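Section 4 covers storage of Morin blocks in the Waken clear case. For blocks shipped in Ivow cartons, unpack them first as described in Section 3. Part number for the case with insert: 989.

## 4.1 Before loading

Work on a flat surface at least 300 mm deep, covered with a clean, lint-free cloth. The case opens to the side, so leave free space next to the hinge for the lid to lie flat.

Check the following:

- The case and lid have no cracks, especially at the hinge and the end handles.
- The foam insert is fully seated and level.
- Blocks and insert are dry.

**Caution:** Do not use alcohol or solvent cleaners on the case. Clear plastic can haze or crack. Wipe with a damp cloth and let it dry before loading.

## 4.2 Loading and closing the case

1. Set the case on the cloth with its feet down and the hinge to your right.
2. Release the lid and fold it back until it rests on the work surface. Do not let it hang over the edge of the table.
3. Hold each block by its short ends. Lower it straight into the foam with its long side running front to back.
4. Load in pairs, working from left to right. The two blocks of a pair touch; the pairs do not touch each other. A full case holds three pairs.

 **Note:** If a block leans, lift it out and insert it again. Pressing it sideways widens the slot and the insert will no longer hold it upright.

5. Fold the lid over the case and press along the rim, starting at the hinge end, until it snaps down. Compare with the views below.
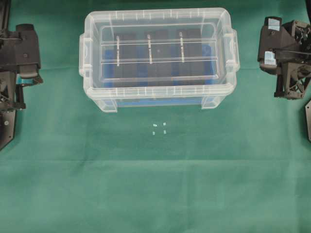

Lid on.
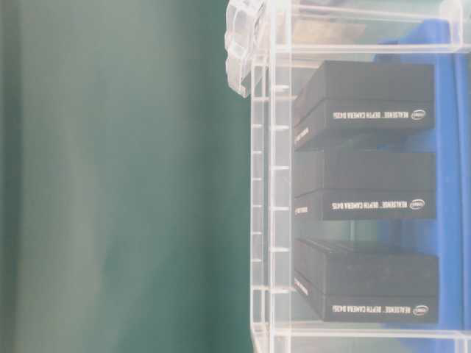
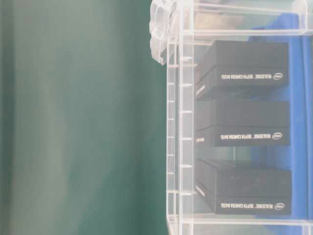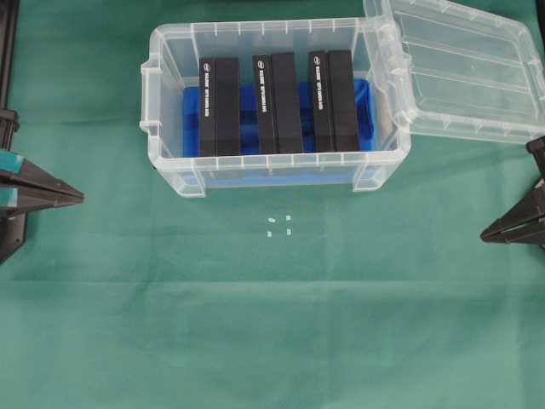

Lid folded open, three pairs in the insert.

6. Lift the case slightly by both end handles. If the lid moves, set the case down and repeat step 5.
7. Write the loading date in the Numow storage log.

## 4.3 Storage

Keep the case level, away from direct sunlight and heaters. Up to four loaded cases may be stacked. Do not place other items on top of the stack.

**Caution:** Do not carry a loaded case by the lid.

Inspect the insert every 18 months. Replace it if the slots are torn or a block can be moved with light finger pressure. Order the insert alone as part number 319.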